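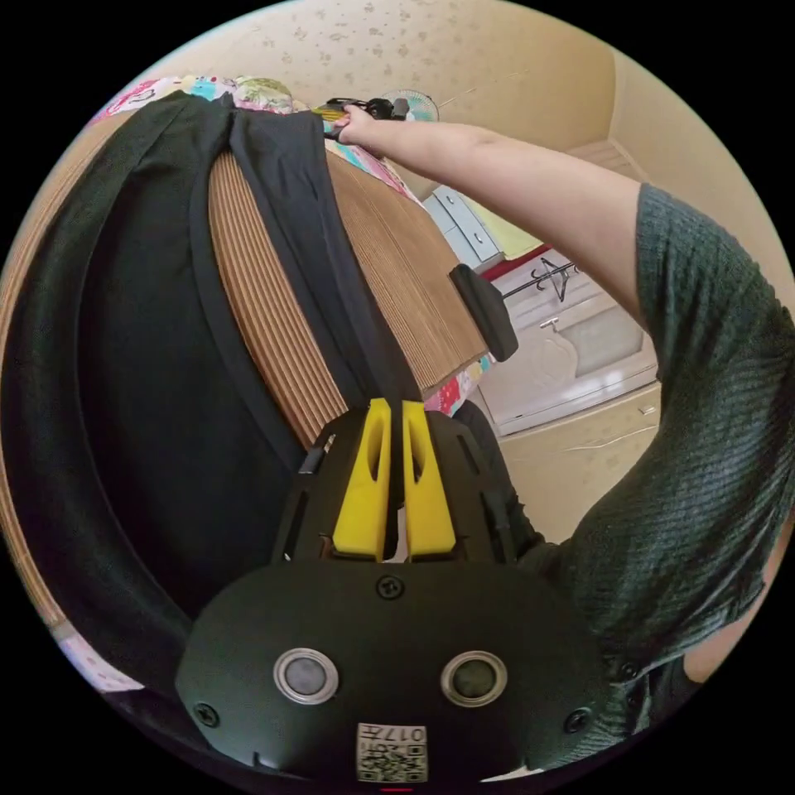
OK so I finally moved out of the Bavden apartment and I have thoughts about packing clothes. Thread, sorry in advance!

Weighed everything first (yes, I own a luggage scale). Over 300 pounds of stuff, and a shocking amount of it was pants. I wear maybe two pairs?? 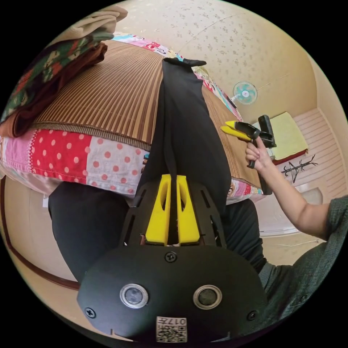 Black fabric on a striped bamboo mat.

Movers: Tichý quoted me 700, Stirkness said 548. Went with Stirkness. They showed up an hour early while I was still in my pajamas eating cereal out of a measuring cup, but they were so nice about the stairs.

My downstairs neighbor Boris Vlček swears by rolling instead of folding. I tried it with the sweaters and wow, one whole suitcase freed up.
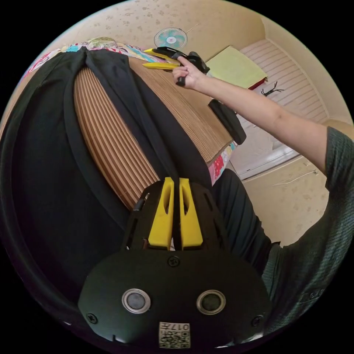

Shirts though, no. Rolled shirts came out looking like old road maps, so those went flat with tissue paper in between (the cheap kind, 500 sheets, I'll be wrapping birthday presents with it until I retire).

Also please label your boxes on the SIDE. I wrote on the lids, stacked them, and then spent my first night in Kidau looking for a phone charger.

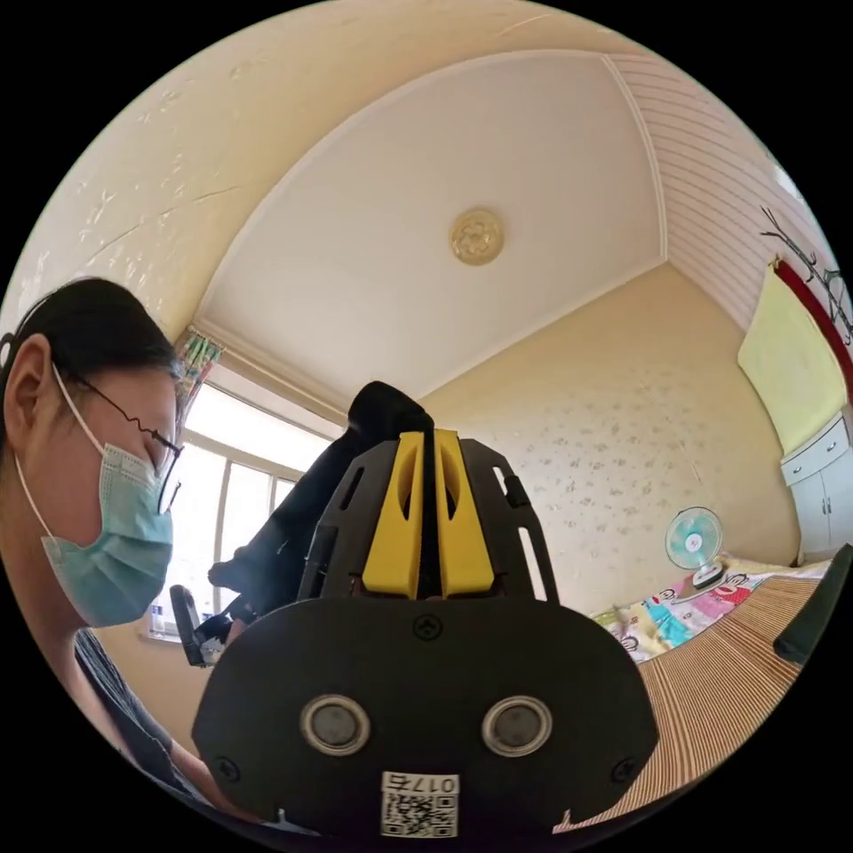

Glasses and mask, head down.

New place has one closet and it's tiny, so the winter coats are living under the bed until March. If you have a hanger brand you love, tell me, I'm buying them tomorrow!

Filed under: Home & Moving, Threads
Print this | E-mail this to a friend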